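Second-year project report, Retail and Consumer Studies
Submitted 5/12/26

# Small shelf units and how much people put on them

## Background

The Odel housing block has 30 student rooms, all with the same built-in desk and no shelving above it. Most people who move in buy something cheap to stand on the desk. I wanted to find out what they buy, how much of it gets used, and whether the upper or lower tier fills up first.

The idea came from a module on household goods last year. We read a lot on wardrobes and kitchens and almost nothing on small storage, although shops sell plenty of it. The Winum branch near campus gives it a full aisle.

## Method

I did two things. First, I went through the online listings of two shops, Winum and Drerari, and noted every desktop shelf, rack or riser under 60 cm wide. After removing repeats this left 3,027 listings out of 3,782. Second, I gave a short paper form to each room in Odel at the end of September and asked people to write down what stood on each tier that evening.

For each listing I wrote down the number of tiers, the main colour and the shape of the top. I did not record prices, as both shops had sales running and the figures changed from one visit to the next.

## What the shops sell

Two-tier units were the largest group, with 1,726 listings. Single risers came second. Units with three tiers or more were mostly sold for kitchens and bathrooms, and I only kept them if the listing mentioned a desk.

White and plain wood were the most common finishes at both shops. Drerari had more colour, mainly pinks and greens, and more units with rounded tops. Square corners are still the norm at Winum – its listings often mention that two units can be pushed together.

A two-tier unit with a rounded top takes up little room at the back of a table, and small packaged things can stand upright on the upper level.

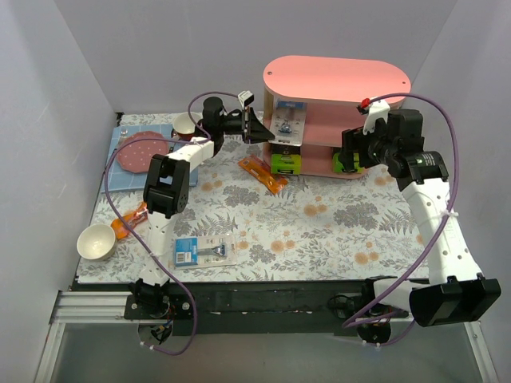 ## What people keep on them

All the forms came back, though two were left blank. The upper tier was used mostly for light items: chargers, make-up, cards, plants in small pots. The lower tier held books and folders, and in several rooms a kettle, against the block rules.

I expected the lower tier to be the fuller one. In most rooms it was the upper tier, and a few people wrote that the space underneath was too low for anything they owned. One form said the lower tier was "for post I haven't opened".

## Problems with the data

The form asked about one evening only, and it went out soon after people had moved in. The rooms may look different by spring. I also forgot to ask for the height of the gap between tiers, so I can't check the comments about low spaces against real measurements.

Han House has larger rooms and fitted shelves, and would make a useful comparison. I asked for permission to run the same form there but the reply came after the deadline. If the project carries on next year I would start with Han and add a question on gap height.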